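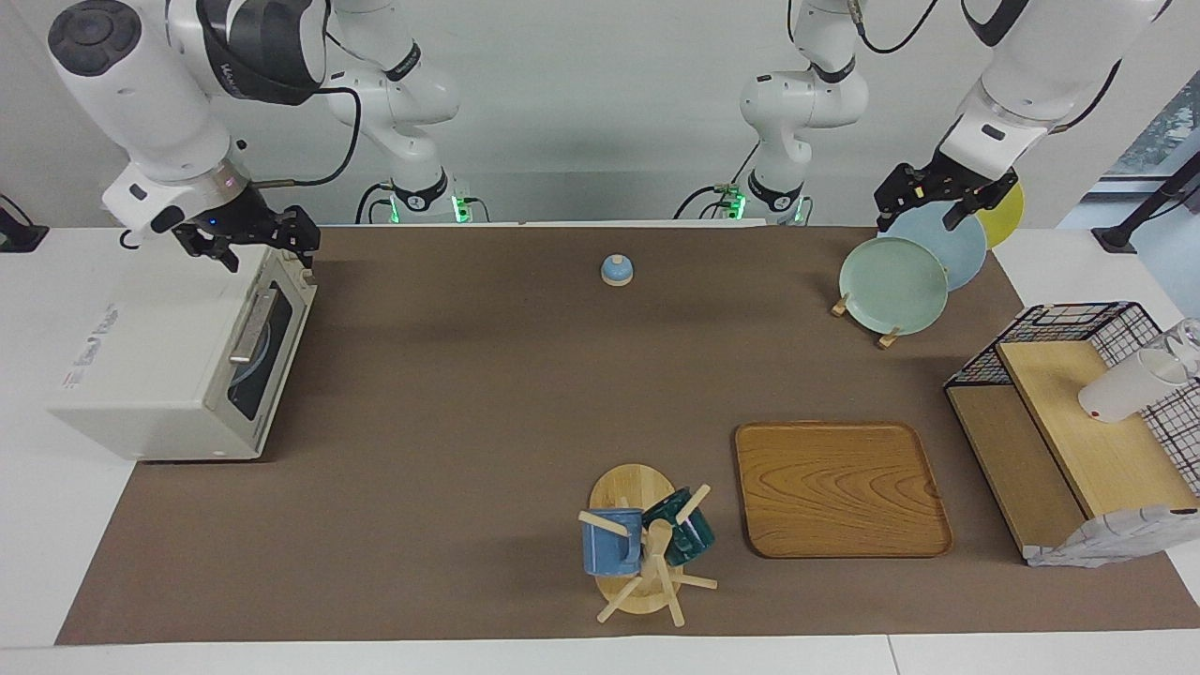
# Does the little oven win? Cooking for one at Cindau House

My project started with an argument over a jacket potato. I live on the top floor of Cindau House in Firkinham, where 17 of us share one kitchen, and I'd put the big oven on for a single potato when Khoa Hà walked in and told me I was heating the whole building for my tea. I said it made no difference. He said it did, loudly, and by the time the potato was done I had a project title (and a burnt tongue).

So the question is a plain one: if you're cooking one portion of something, how much electricity do you save by using a countertop oven instead of the full-sized one? And the bit I got more interested in as I went along – if it does save electricity, why do people still use the big one?

## What I did

I borrowed a plug-in meter from the department, a Comura, which shows how much energy has gone through a socket. It's a nice simple thing and I got on with it fine once I'd worked out that holding the left button wipes your reading. I lost a whole evening's lasagne that way.

The big oven was more of a pain as it's wired straight into the wall. Bình Huỳnh, who was marking up my plan at the time, suggested reading the kitchen's own electricity meter before and after, with everything else on that circuit either switched off or left alone. That meant cooking at 5 in the morning in June, when the rest of the floor was asleep. I can't recommend it! The fridge-freezer still kicked in when it felt like it, so I ran the kitchen with nothing cooking for the same length of time and took that off the reading.

I stuck to three foods: a jacket potato, a portion of frozen lasagne and a tray of chips. Same brand and same shop each time, and I picked potatoes that looked alike, which got me some funny looks at the market on Doãn Street. Each food went in each oven on 5 separate mornings. I called it done when the middle was hot enough on a food thermometer, or for the chips when they were properly golden, and I know "properly golden" is not a scientific unit.

## What I found

The small oven used less for all three foods. The lasagne showed the clearest gap, with the small oven using 50 per cent less than the big one. The potato gap was narrower than I'd hoped. A potato takes ages whatever you put it in, so the small oven loses some of its head start just sitting there staying hot. It also felt much warmer to stand next to, so I'd guess it isn't as well insulated, though I didn't measure that.

Chips were messy. In the small oven they had to be piled up a bit to fit, so they cooked unevenly and I kept opening the door to shake them. Two of the readings are a good way off the others and I've left them in the table in the appendix with a note next to them. I think both were me fiddling.

## Why people don't bother

I put a sheet of paper on the kitchen door with a pen on a string and asked everyone to write down which oven they'd used and why. Most of the answers had nothing to do with energy at all. People said their dish wouldn't fit, or the small one had someone's crumbs in it, or they didn't trust the dial. One person wrote "habit" and underlined it. Our rent includes bills as well, so using less doesn't put a penny back in anyone's pocket, and I should have thought about that before I wrote a whole page of my plan on saving money.

Khoa wrote "see previous argument" in every box.

## What I'd change

I'd test cooking for two or three people, because at some point the big oven must catch up and I've got no idea where. I'd also weigh the potatoes. I bought them by eye and only thought about weight after I'd eaten the evidence.

The pre-heating needs sorting out too. I let both ovens come up to temperature before anything went in, as the packets tell you to, but half my floor just shove things in cold. A second set of cold-start readings would be closer to how we cook up here, and the meter's due back at the department before I can fit them in.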